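**Dead Phones of Ramton: Project Report, Group 5**
February 11, 2021

## 1. What we set out to do

Every household in Ramton seems to own a drawer where phones go to retire. Our project asked what is in those drawers and whether it can be sorted by look alone, without a charger, a password or the patience of the owner. We collected 70 items from neighbors and relatives, who parted with them so cheerfully that we began to feel like a dump. The report had a limit of 3,000 words. We have come in well below it and would like this to be seen as restraint.

Sorting was done a few pieces at a time on a gray stone-patterned tabletop with flowered walls on three sides.
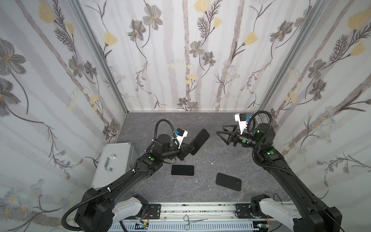

Wenceslao Iturra objected at our first review that "old phone" wasn't a category, and that half the class would put their current one in it. He had a point. We changed the wording to "phone no longer used for calls," then had to change it again after learning how few people use any phone for calls. The final wording was "not missed by its owner," and it held up until May, when one owner missed hers.

## 2. The setting

Most of our early arguments were about the walls. The pattern has gray and yellow flowers, ferns, and long pale stems that could be birch trunks if you are feeling generous. One side of the group found it calming. The other side said it was like doing homework inside a grandmother's tea towel.

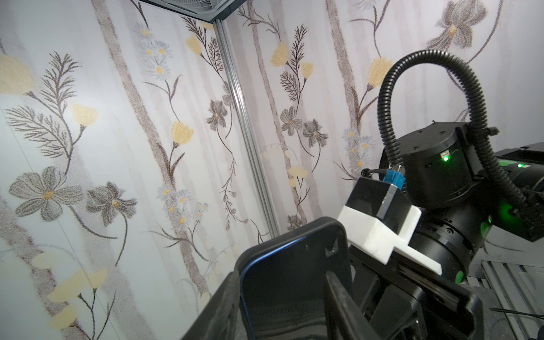 We voted, the tea towel won, and the minutes record two abstentions from people who had gone to get lunch. The practical case for it was that nothing in our boxes had flowers on it, so a phone was never going to get lost against the wall. The tabletop was a harder sell. Dark objects on gray are easy enough to spot, but anything gray on gray gets put down and then hunted for.

## 3. Sorting by look 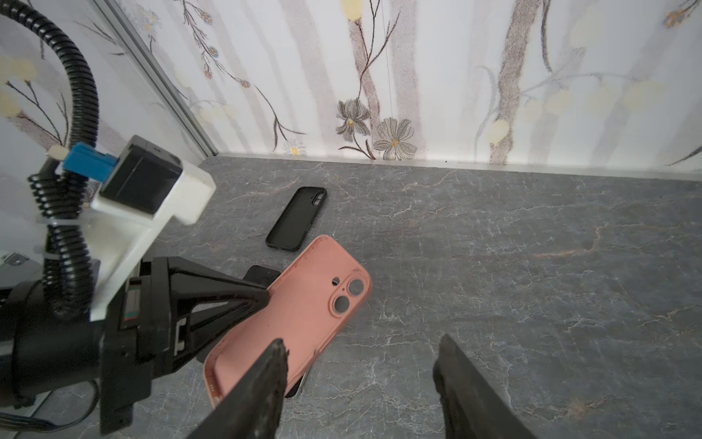 Color was our first sorting rule, and it lasted one afternoon. Nearly everything people hand over is black, so the black pile became the pile. Cases were more useful than we expected. A salmon-pink one with two round camera openings set diagonally and a little flash hole beside them narrows things down quickly, and it stands out from the black one lying farther back. Smudges we left alone, as Section 5 of our plan ("Cleaning") was never written.

Our second rule, the shape of the camera bump, did better. It failed whenever a phone was face up, and we spent a long time agreeing on whether turning it over counted as cheating.

## 4. Still unsorted 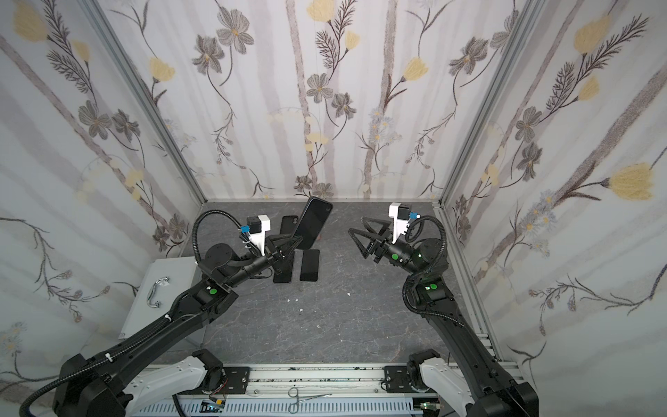 *Figure 4. Three black phones on the gray work surface, one of them leaning back at an angle.*

The unsorted pile has been returned to the Nutedstead building in its original boxes. Anyone who recognizes a phone may claim it there, provided they can explain why it was in a drawer.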